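カタログの数字が信用できないので自分たちで測った、というのがこのリポジトリの出発点です。対象は二指グリッパ2種(Fanton、Massawe)と、それを動かすコントローラ Fukine。作業は「ふた付きの小さな容器を開け閉めする」だけに絞っています。

# dunbridge-lid-bench

## 収録内容

| 項目 | 内容 |
|---|---|
| 試行数 | 3004 |
| うち評価に使えるもの | 3000 |
| 記録 | 固定カメラの映像、関節角、指の開度、電流値 |
| ラベル | 成功 / 失敗 / 判定保留 |
| 担当 | 収集: Yabsira Worku、ラベル付け: Upendo Kombo |

差の4試行は映像と関節角の時刻が合わず、直せませんでした。削除はせず `broken/` に置いてあります。

## なぜ容器のふたなのか

グリッパの比較というと、たいてい立方体をつかんで箱に入れる課題が出てきます。あれで差が出ないのは当たり前で、平行な面を平行な指で挟んでいるだけです。どの製品も成功率が高く、どの製品の資料にも同じようなグラフが載ります。

ヒンジ付きのふたは事情が違います。薄い縁に指先をかけ、弧を描いて持ち上げ、途中で本体を引きずらないようにしなければなりません。閉めるときは逆に、どこまで押すかが問題になります。容器は固定していないので、力の向きが悪ければそのまま机の上を滑ります。

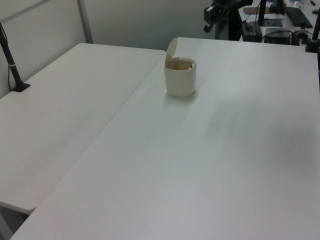 もっとも、この課題が「器用さ」を測っているとまで言うつもりはありません。測っているのは、特定の容器に対する特定の指先形状の相性かもしれない。Kombo はラベル付けの途中からずっとそう主張していて、私も反論できる材料を持っていません。別の容器でも順位が保たれるかどうかは、このデータからは分かりません。

## 結果の読み方

開ける動作では Fanton が Massawe を上回りました。ただし、次の点を読まずにこの一文だけ引用するのはやめてください。

- Fanton の試行は、操作者が課題に慣れた後半に偏っています。順序を無作為化したのは11月に入ってからです。無作為化後の試行は `order=random` で抽出でき、その数は900です。
- 無作為化後だけで見ると差は縮みます。残った差に意味があるかどうか、著者の間でも意見が割れています。
- 閉める動作では順位が安定しません。集計区間を変えると入れ替わります。
- 「成功」の基準は映像による目視です。ふたが閉まりきったのか、乗っているだけなのか、この画角では区別しづらい例があり、それらは「判定保留」に入れました。保留を失敗に数えるか除外するかで結論が動きます。

## コントローラについて

Fukine の力制御モードは、説明を読むかぎりこの課題に向いているはずでした。位置制御と比べたところ、およそ1000試行を費やしても、はっきりした優位は見えませんでした。設定が悪かった可能性はあります。使ったゲインは `config/fukine.yaml` にそのまま残したので、もっと良い値を知っている方は試して教えてください。既定値のままで動くという話は、少なくともうちの環境では再現していません。

電流値から接触を推定する機能は無効にしてあります。指を空中で閉じただけで接触と判定することが続いたためです。

## 使い方

```
python load.py --split random --gripper fanton
python score.py --pending exclude
```

`--pending` には `exclude` と `fail` があり、既定値は設けていません。論文や報告に使う場合は、どちらを選んだかを必ず書いてください。

## 使わないほうがよい用途

- 製品の購入判断。各グリッパは1台ずつしか試しておらず、個体差と製品差を分けられません。
- 照明や背景の変化に対する頑健性の評価。カメラも机も固定のままです。
- 把持力の推定。電流値は校正していません。

## 未解決

- [ ] 指先パッドの摩耗。交換時期の記録が前半は抜けている
- [ ] 別の操作者による再ラベル付け(現在は Kombo のみ)
- [ ] Massawe の開度ログに遅れがあるように見える。Worku が確認中

誤りの報告は issue へ。試行番号と、どちらの `--pending` で集計したかを添えてください。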